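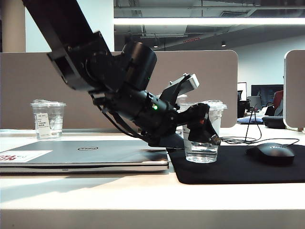 Cups, lids and leftovers – your questions

Updated 31 Aug 2026. Covers the clear cups with domed lids from the Tralley drinks counter, ground floor. If yours isn't answered, leave a note at the counter.

Can I take a cup back to my desk?
Yes. Lid on, please. Dome lids as well as flat ones, they all count.

Where should it go on the desk?
Behind the laptop or well off to one side. Not on the lid of a closed laptop, even for a second. If you've got a desk mat, stand it on that – less sliding about, and the drips stay in one place.

Is there a limit?
2 per person per desk. Third one, take the first back.

There's only a bit of water left in the bottom. Is that empty?
No. Anything you can see moving counts as not empty. Tip it down the sink by the Pomov room, then bin or return the cup. Cups with an inch left in are the main reason the recycling bags leak on the stairs.

Can it go in a plant?
Plain water, fine. Squash, no. Iced coffee, definately no.

Do I take the lid off before recycling?
Yes. Lid in one stack, cup in the other. Straws in general waste. Gornirar collect the bags and they send back anything mixed.

Do I need to peel the label off?
If it comes off easily. Don't spend ten minutes on it. The small print on the labels is hard going for a lot of people, we know – bigger ones have been asked for. Until then there's a full list of drinks and contents on the wall by the counter.

Some cups have a label and some don't?
Labels go on the front when the order is made up. Plain water often goes out without one when it's busy. If you have allergies and there's no label, ask before you drink it.

Two of us had the same drink and now we can't tell which is which.
Happens daily. Write initials on the lid, pens are on a string at the counter. If in doubt tip both and get fresh.

Can I refill the same cup?
Same day, same person, water only. Rinse it first. Overnight cups get cleared, full or not.

How many do we get through?
3,776 in March. Roughly 1,000 of those were for water alone, so a bottle from home would help a lot.

Can I wash them and keep them?
Cold or warm rinse is fine. Not the dishwasher, the domes go out of shape and then won't clip on.

I've spilt some near a laptop.
Unplug it, lift it clear, towel under it. Blue roll is in the cupboard marked 4. Then tell the help desk, even if it seems fine. Don't put it in a bag of rice.

Are the cups changing?
Samples are in from Suwannarat, same size with a flatter lid. No date yet. The current ones stay untill the stock is used up.

Counter hours?
On the door. They move about in the holidays so check there first.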